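Filed under: Local Government > Elections and Ballots > Joint Lists

Can a party leave a joint list after the list has been filed?

I serve as recording secretary for a neighborhood association in Kondevthorpe, and our members have asked for guidance that I am not able to give with confidence. In November, the Sosby Civic Party and the Mineck Alliance filed a joint list for the town council. The filing was accepted by the district election office in Pollock. Last week the Mineck Alliance issued a statement saying that it "no longer considers itself part of the common list," although three of its members remain on it as candidates.

Our association intends to publish a short notice for residents. Before doing so, we wish to know whether the statement has any legal effect, whether the names of the Mineck candidates will still be printed, and what becomes of a vote cast for the list if one of those candidates is elected. I have read the filing guide twice and it does not address the matter directly.

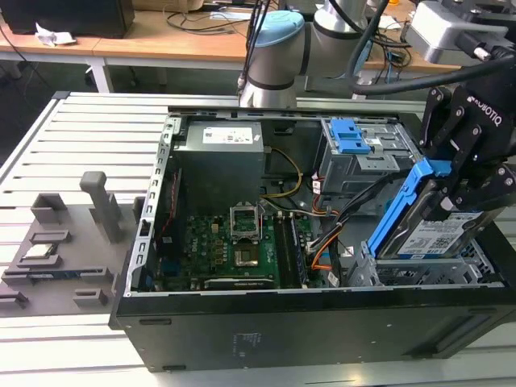
Posted by Kamol Paisan
21 December 2021

I should add that the joint list was supported by 3126 valid signatures, collected by both parties on shared forms. One of our members believes that the signatures gathered by Mineck supporters would have to be subtracted, which might place the list below the required number. I would be grateful for a reply that refers to the rules as they are applied in the district. Opinions on the merits of the two parties are not needed.

4 comments

Impi Räsänen

The statement has no effect on the list as filed. Under the district rules, a joint list is treated as a single list from the moment the election office accepts it. The parties that formed it do not hold separate shares in it, and neither of them may withdraw it alone. A full withdrawal requires a written request signed by both list agents, and it must reach the office before the ballot proof is approved.

Individual candidates are in a different position. Each candidate may withdraw by signing a personal declaration before the same deadline. The party cannot sign on a candidate's behalf, and a press statement does not count as a declaration. If the three Mineck candidates do nothing, their names will be printed in the order in which they were filed. If one of them does withdraw, the candidates below move up by one place and no new name may be added. 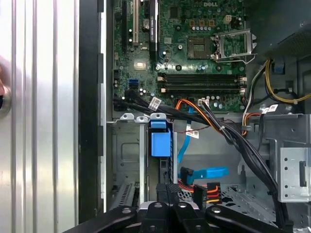 With regard to the signatures, your member is mistaken. Voters sign in support of the list, and the forms do not record which party's supporter was holding the clipboard. The requirement in the Pollock district is 2672 valid signatures, and the check is made once, at filing. It is not reopened when relations between the parties change. A challenge to the signatures themselves had to be lodged during the objection period, which has closed.

After the election, a council member elected from the joint list holds the seat in his or her own name. The member may sit with either party group, or with none. For this reason I would advise your association to state in its notice that a vote for the list is a vote for the list as printed, and to avoid any suggestion that residents can vote for one half of it.

The party names in the list title will also remain. A change of title requires the consent of both agents, in the same manner as a withdrawal.

Shared 100 times

Guest_Sosby

This happened in Sosby a few elections ago and the list stayed on the ballot. I believe one candidate took her name off and the rest stayed. I do not remember the deadline, so please call the election office about that. They were helpful when my father called, although he had to wait a long time.

Kamol Paisan

Thank you both. The reply from Impi Räsänen answers what our members asked. I have written to the Pollock office to confirm the date on which the ballot proof will be approved, and our notice will be held until I receive it. One point remains open. The Mineck Alliance has asked its supporters to strike out the names of the Sosby candidates on the ballot. Does a ballot marked in that way remain valid?

Impi Räsänen

It depends on the marks. The counting rules accept a ballot when the choice of list is clear, and struck names are disregarded for the purpose of the list vote. Written remarks are treated more strictly and may lead to the ballot being set aside. I would suggest that your notice ask residents to mark the box for the list and to write nothing else on the paper. The polling station staff will replace a spoiled ballot if the voter returns it before it is placed in the box.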